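Gripper fingers won't close all the way on wet clothes, faults out halfway through unloading the washer

Posted by Youssra El Idrissi, Oct 10, 2018

Hoping somebody here has run into this. I'm trying to get clothes out of a top loader with a two-finger gripper, the soft ribbed kind of fingers.

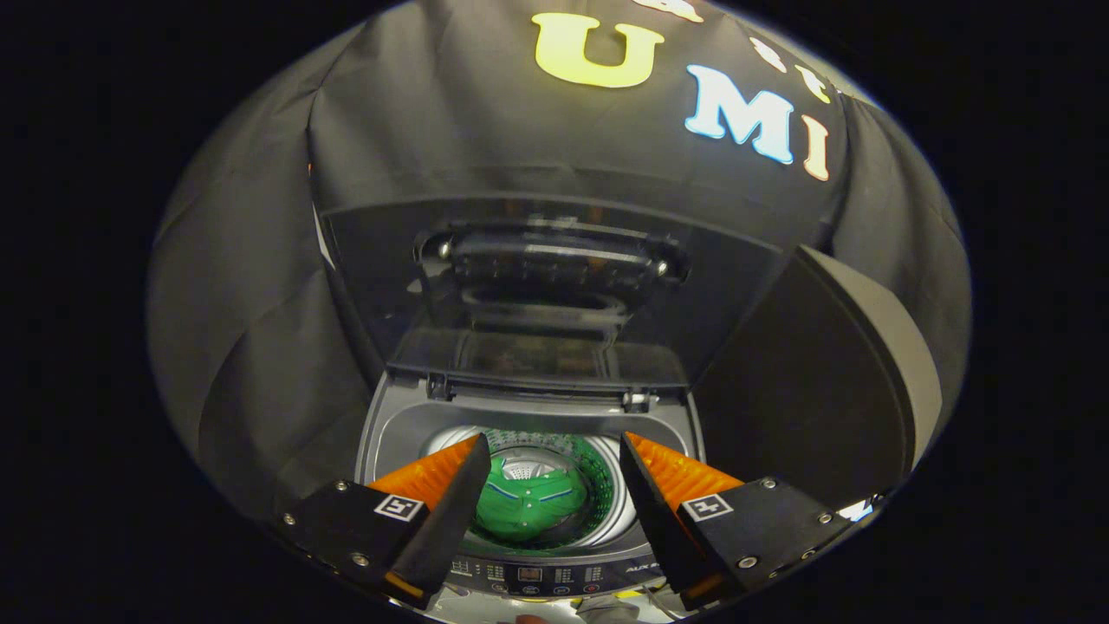 Dry shirts are fine, I can pull those out all day. Once they've been through a spin cycle it's a different story. The fingers go in, they start to close, they get a fold of cloth, and then the motor stops with a bit of fabric pinched and the log says error 18 (overcurrent, according to the Pliven manual). After that it won't open again until I cut the power, so I end up standing there with my arm over the tub trying to work a sleeve loose. Not great!

I've got the closing limit set to 1507 and I tried dropping it to 895, but then it lets go of anything heavier than a sock. Firmware is the May one. Is this a dead motor or am I doing something silly?

mahuika_mike

Had the same thing with mine. Turned out to be the cable. Try another cable.

Skistden

I don't think it's the motor if dry stuff works. My guess is you're grabbing too much at once. Wet cotton gets wrapped around the agitator, so when you pull you're hauling on the whole knot, the fingers twist a little and the linkage binds. The controller sees it pushing against something solid and shuts off.

What fixed it for me, more or less:

Set the limit somewhere in between, I'm at 1200 and a bit and it holds a wet T-shirt. Come in from the side of the drum and stay off the middle. Loosen the load by hand first if it's packed down (washer off at the wall, please, and the gripper off too).

Also check the screws on the finger mounts. One of mine had backed out just enough to let the plate lean, and it only showed up under load.

The not opening part worries me more than the error. On the older Pliven firmware a fault locks the fingers where they are, and there's a setting called release on fault that's off by default. Turn it on and test it on a rag before you go near the washer again. And don't put your hand in there while it's powered, even if it looks dead. I got a nasty pinch in our shed in Vulivthorpe doing exactly that and had a purple thumbnail for weeks.

Youssra El Idrissi

Thanks both. Swapped the cable, no change, sorry Mike. Found the release setting and it was off, so that's on now and it opens by itself after the error. Still trips on jeans. I'll have a go at the screws tomorrow once I find my small driver.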